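Reading time: 3 min

4. Link Availability at the Shared Ground Site

4.1 Site and terminals

The Hondolach ground site carries traffic for two operators through one antenna yard. Sasix leases Ku-band capacity for maritime customers, and Eynon runs a smaller Ka-band service for rural internet providers. Both links leave the yard through the same fiber route to Trukau, so a fault on the fiber takes both services down together. We left those outages out of the analysis and looked only at losses on the space link itself.

Signal level was logged once a minute on each terminal. The record begins in February and stops on 25th August, when the Ka-band receiver was taken out for replacement. Gaps shorter than five minutes were filled from the backup logger. Longer gaps were dropped from both records, even when only one terminal was affected, so that the two bands could be compared over the same minutes.

4.2 Rain events

We counted a rain event whenever the Ka-band signal fell more than 3 dB below its clear-sky level for at least two minutes. By this rule there were 157 events. The Ku-band link dropped below its own working threshold in 17 of them. The Ka-band link did so in 81, and most of these were summer storms that passed over the site in under half an hour.

The longest single outage came from a slow front that stayed over the valley through most of a night. Ku-band stayed up throughout, with reduced margin. Ka-band was lost three times and recovered each time without an operator stepping in. Adaptive coding was switched on for the whole period, and the results include its effect. We have no matching record with it switched off.

4.3 Effect of a second site

Eynon has asked whether a second receiving site would be worth the cost. To test this we took rain gauge readings from a station near Trukau and converted them to estimated Ka-band loss with the same model used in Section 3. An outage was counted only when both sites would have been below threshold in the same minute.
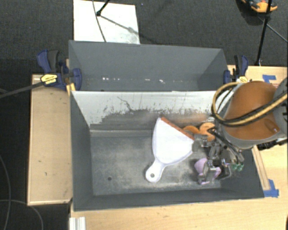

Figure 4. Gray bin with white dustpan and robot arm.

With two sites, most of the short summer outages disappear. The slow fronts are a different matter. They cover both places at once, and the second site shortens those outages without removing them. The gain therefore depends on the season, and an operator selling service mainly in winter would see less of it than the yearly figure suggests.

The estimate has two weak points. The gauge reports every ten minutes, so short bursts are smoothed out. The model also treats the rain height as fixed through the year. A beacon receiver at Trukau would settle both questions, and the mast there already has power and a network connection.

Comments (3)

kuband_kev
Did you log wet antenna loss separately? On our dishes it accounts for a good part of the Ka fade in light rain.

M. (author)
No, it is included in the fade. The Ka-band dish has a feed blower but we did not record when it was running.

orbitreader
Would like to see 4.3 redone with a site 400 km away instead of one so close. Fronts that size would not cover both.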